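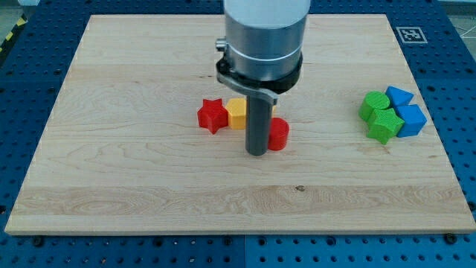

Clinent opened its test hall to outside engineers in November, and I went mainly for the pushing demo. Seven stations were running. I spent most of the afternoon at the one with the wooden board.

The task is tabletop rearrangement with a single rod. There is no grasping. An operator types a goal such as "red star next to the red cylinder" or "blue and green blocks to the right side", and the arm slides the pieces across the board until the planner calls it done. Despina Ardeleanu, who ran the station, said the policy was trained on 3,308 teleoperated episodes and issues commands at 10 Hz.

The cylinders gave it the least trouble. The star is harder - a push on one of its points turns it before it travels, and the arm has to come back around and correct. I logged nine goals and it reached seven. Both misses were separations, where a block had to be pulled out of a tight group with no gap for the rod to enter.

I asked about friction across the grain. Ardeleanu said they had measured it and left it out of the model. I would like to see those numbers.

The Tapia station next door had a calibration fault and was down until 4 p.m. Notes on that one will go in a separate post.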